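¿Puede ya una máquina encargarse de la colada en una residencia pequeña?

Publicado el 6 feb 2018 por Administración Zandden

Buenas tardes. Escribo en nombre de la administración de una residencia de estudiantes con 30 habitaciones y una sola lavandería común. Dos empresas, Wetik y Tokik, nos han remitido información sobre equipos automáticos que, según indican, podrían asumir parte del trabajo: recoger los cestos, cargar las lavadoras de carga frontal y retirar la ropa al terminar el ciclo. El plegado quedaría fuera en ambos casos.
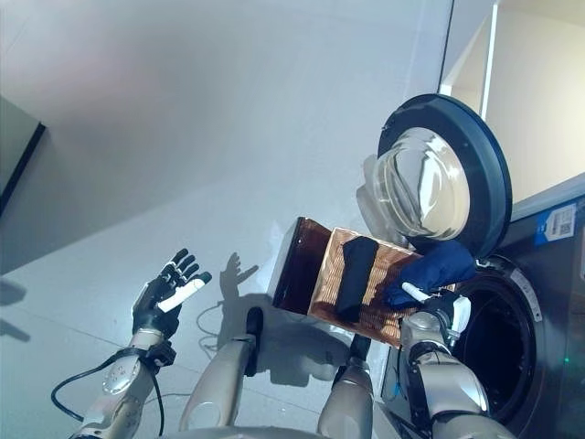
Antes de elevar una propuesta a la dirección, que debe presentarse en abril, quisiéramos conocer la opinión de personas con experiencia en la materia. En la actualidad la tarea ocupa a un empleado 15 horas semanales. Nos interesa saber, en particular, si un equipo de este tipo distingue las prendas oscuras entre sí y si puede trabajar sin vigilancia permanente. Agradecemos de antemano cualquier orientación.

Tae-yang Yoo

Estimados señores: he participado en la evaluación de sistemas de manipulación para talleres y, más recientemente, para servicios domésticos. Mi respuesta breve es que todavía no conviene contar con ello para un servicio diario.

La lavadora es la parte sencilla. Lava sola desde hace décadas y su puerta ocupa siempre el mismo lugar. La dificultad reside en la ropa, que carece de forma estable. Un calcetín negro sobre otra prenda negra ofrece muy poco contraste, y una tela arrugada que cuelga del borde del cesto puede caer al suelo en cuanto este se inclina.

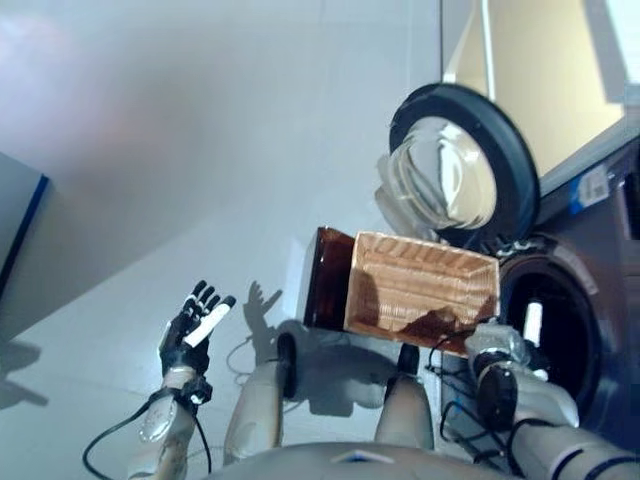 Vaciar el cesto de una sola vez tampoco resuelve el problema. Alguna prenda pequeña suele quedar en el fondo o atrapada entre la goma y la puerta, y una persona lo advierte al pasar la mano. Para una máquina, esa comprobación es una tarea distinta, que hay que programar y verificar por separado.

Les recomiendo solicitar a ambos proveedores una prueba con 100 cargas consecutivas, en su propia lavandería y con ropa de los residentes, sin seleccionar. Deben anotarse las intervenciones humanas de cualquier clase, incluidas las que el técnico considere menores. En una evaluación en la que intervine - la del equipo Cha, en un taller textil - las intervenciones menores sumaban casi 2 horas por jornada y no figuraban en el informe inicial.
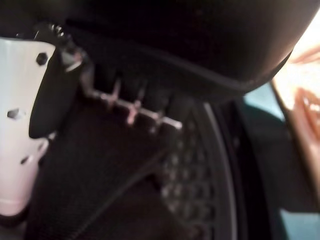 Pregunten asimismo quién responde de una prenda dañada. Los tejidos de malla y las cremalleras merecen una cláusula propia en el contrato. En cuanto a la vigilancia, yo exigiría la presencia de una persona durante todo el periodo de prueba, con acceso inmediato a la parada de emergencia.

lavanderia_norte

Coincido en parte. En nuestro centro se descartó por el precio, no por otra cosa. Pongan cestos iguales para todos y bolsas de red para los calcetines, eso ya ahorra bastante tiempo con o sin máquina. 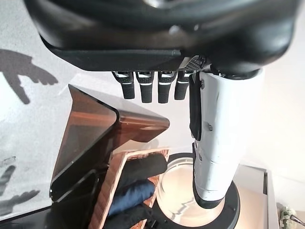

También conviene despejar la zona de paso y retirar de las superficies todo objeto de cristal. Sobre las prendas oscuras no puedo opinar, nosotros separábamos a mano.

Administración Zandden

Agradecemos ambas respuestas. Trasladaremos a Wetik y a Tokik la petición de las 100 cargas y publicaremos en esta misma página la contestación que recibamos. La compra de bolsas de red se tramitará aparte.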